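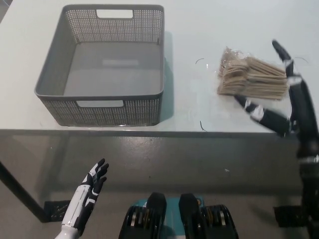 Brargate Craft Room
Minutes of the supplies and storage meeting
3 September 2025

Present: Shirin Kazemi (chair), Roya Moradi, Jamshid Nazari, Ardalan Sharifi (minutes)
Apologies: Shahla Golestani

1. Minutes of the previous meeting
Agreed as written. One correction under item 4: the glue order went to Heydari, not to Surkanley.

2. Matters arising
2.1 Shelf labels. Done for the left-hand bay. The right-hand bay is waiting on item 3 below.
2.2 Paper trimmer. Blade replaced by JN. The old blade is in the sharps tin and still needs to go out.
2.3 Key to the tall cupboard. Still missing. RM to ask at the front desk again.

3. Baskets for loose stock
3.1 RM reported on the gray plastic baskets. They are rectangular, open at the top, with perforated sides and a handle slot in each end of the pair checked. They fit the shelf depth with the handle facing out. The cardboard trays they replace have been flattened.
3.2 JN asked if small items would fall through the side holes. RM had tried beads and sequins. Sequins go through. Beads of the size we stock do not. Agreed that sequins stay in the lidded tubs.
3.3 The total needed for both bays is 16. RM has a price from Oltix and will ask Surkanley for a second one. Delivery is to be to the side door.
3.4 Labels to go on the rim, on the handle side. The lattice does not hold tape.

4. Flat wooden sticks
4.1 Sticks have been kept in three different places since March. Agreed to bring them together in one basket on the second shelf, left-hand bay.
4.2 Bagged sticks are to stay in their clear plastic until a session needs them. Opened sticks go in as a bundle, laid flat along the length of the basket. Standing them on end was tried and they slid over each time the basket was pulled out.
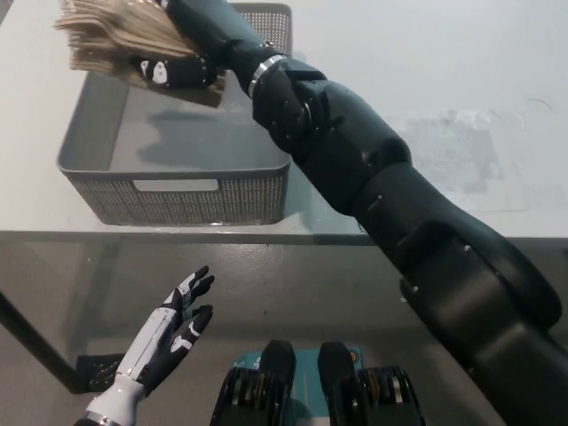 4.3 The floor of the basket is smooth, so a single layer shifts when carried. SK proposed two elastic bands per bundle. JN preferred paper tape on the grounds that bands perish. Agreed to use bands until the present supply is finished, then review.
4.4 Stock count by JN: 268 sticks outside the sealed bags. Split or stained sticks were taken out before the count and moved to the glue-stirring jar.
4.5 Reorder level. AS suggested 7 bags. SK thought this high for the space. Left at 7 for one term.

5. White work table
5.1 The tabletop is to be cleared and wiped before any sorting is done on it. Offcuts of thin dark wire and thread show up well on the white surface but are easily swept into a basket with the stock. Check by hand along the front edge, where they collect.
5.2 Hand brush to hang on the hook by the sink. It has been found in the paint cupboard twice.
5.3 The surface marks if baskets are dragged. Lift by both handles.
5.4 AS asked about a cutting mat for the full length of the table. RM has measured. No standard size fits and two mats side by side leave a ridge. Not taken further.

6. Session bookings
6.1 The morning group has asked for an extra half hour. SK has no objection if the room is left set for the next group.
6.2 Maximum group size remains 16. JN noted that the last session went over by two and the stools ran out.

7. Other business
7.1 The glue from Heydari arrived with two caps cracked. AS has written to them. No reply yet.
7.2 SG sent a note asking that the felt be sorted by color before it is put into baskets. Agreed. SG to do this when she is back.
7.3 The light over the sink flickers. Reported by RM.

Actions
RM: second basket price from Surkanley; front desk about the cupboard key.
JN: sharps tin; move all sticks to the second shelf and label the basket.
AS: follow up with Heydari on the caps; put the table notes from item 5 on the wall.
SG: felt.
SK: confirm the extra half hour with the morning group.

Next meeting: date to be circulated by SK. Item 4.3 to be carried over if the bands have run out by then.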